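News › Homewares › Kitchen & Table

Home | Shop | Our Makers | Stockists | Media | Contact

Godoy launches a rack for people who own too many bowls

Kitchenware label Godoy will release the Andura, a slatted wooden rack for the household whose crockery has outgrown its cupboards, this June. It raises a plate or a stack of linen off the counter and leaves the space underneath free, where most of us will immediately put another bowl.
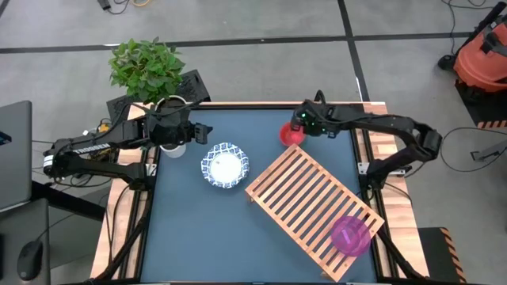 The Andura rack with a patterned-rim plate and small bowls.

The rack took 46 prototypes. Designer Anselmo Toledo describes the first 35 as "mostly firewood" and has kept one by the back door for muddy boots.

"We wanted something that looked at home beside the good plates," Toledo said. "It also had to cope with the ugly ones."

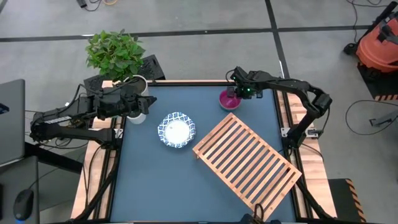

Colour was the longest argument. Godoy considered staining the Andura in grey, navy and a green that was voted down before morning tea, then left it pale. Against a dark slate-blue surface the light slats hold their own, and a plate with a blue-and-white rim sits happily alongside — a magenta-pink bowl has to be trusted to look after itself. The rack can be set square to the wall or on a rakish diagonal, depending on how the household feels about right angles.

The first run is limited to 444 racks, with 295 going to the Revport shop and the rest to stockists. Orders open on Saturday at 9 am. Bowls, plates, cloths and greenery are not included, and Godoy asks customers to stop enquiring about the greenery.
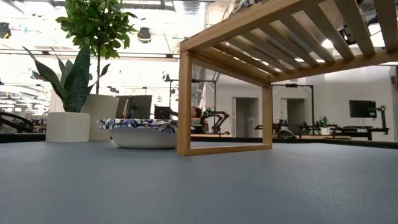 Warero, among the first stockists to order, said it expected customers to buy one rack for the dishes and come back for another once the tea towels had moved in.

Media enquiries: Godoy, Revport studio

Related items
Caring for slatted wood
Blue and white: mixing old patterns
How many bowls is too many?
Find a stockist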